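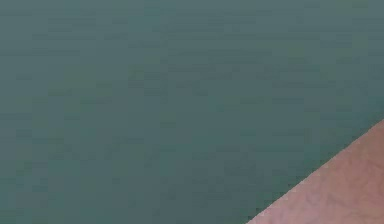
A view from the simulator, with a section of the arm at lower right.

Before any motor is powered at the Atdale shared workshop, members are expected to run their machine through a simulated house. Negin Najafi has followed that rule since April with Flemosura, the household robot arm she is building at bench 26.

"The parts for one shoulder joint cost me 300 dollars," Najafi said. "I would prefer to make my mistakes in software first."

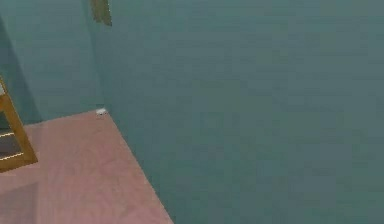

Navigation has taken up more of her evenings than the arm itself. Najafi said the planner, which she calls Surkden, performs well among furniture and poorly beside plain surfaces. A long teal wall with no door or window gives it very little to measure against, and the line where the pink floor meets that wall is often the best guide available. She has logged 118 runs to date and reviews each one before changing the code.

"I keep a notebook, and I write down the failures first," she said. "The workshop asks for a record, but I would do it anyway."

The bathroom was added to the program at the suggestion of another member, who argued that a small room would test the reach of the arm more severely than a kitchen.

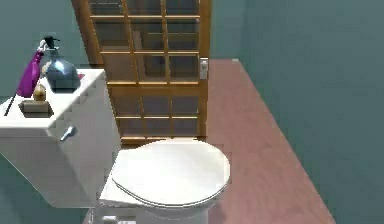 The simulated bathroom, with bottles standing on the toilet tank.

Najafi intends to begin with the spray bottle, whose trigger head makes it awkward to grasp. The pump bottle will follow. Construction of the physical wrist continues in parallel, and 2 of its brackets have yet to be cut.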